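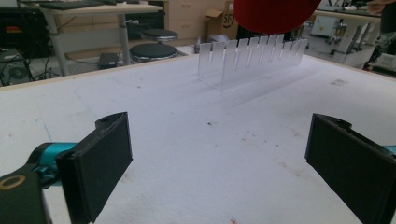

Figure 2. White tabletop with a clear acrylic rack and two black gripper fingers.

4.2 Save points and player recall

Role-playing games differ in how often they let the player save. Older console titles placed fixed save points far apart, and many recent remasters add an automatic save at every doorway. We asked whether this change affects how well players remember the story.

Participants played the opening chapter of Kisero, a short role-playing game built for this study by Chang-ho Kong. One version kept fixed save points. The other saved automatically each time the player entered a new room. The script, music and battles were the same in both. Each session produced a log of menu use, deaths and time spent in dialogue, and we kept 1678 dialogue events after removing those skipped in under one second.

Players with fixed save points went back to talk to townspeople more often, mostly just before saving. They also did better on the recall questions about side characters, such as the innkeeper Loretti. Recall of the main plot did not differ between the versions. Six players in the automatic group never opened the journal, and their answers were left in the analysis.

The music may have played a part. The save room has its own theme, and several players hummed it or named it in the interview. We did not test a version with the theme removed. Battle difficulty was held at the default setting throughout, and deaths were too few to compare. Section 4.3 reports the results for the second chapter, where both groups used the same save system.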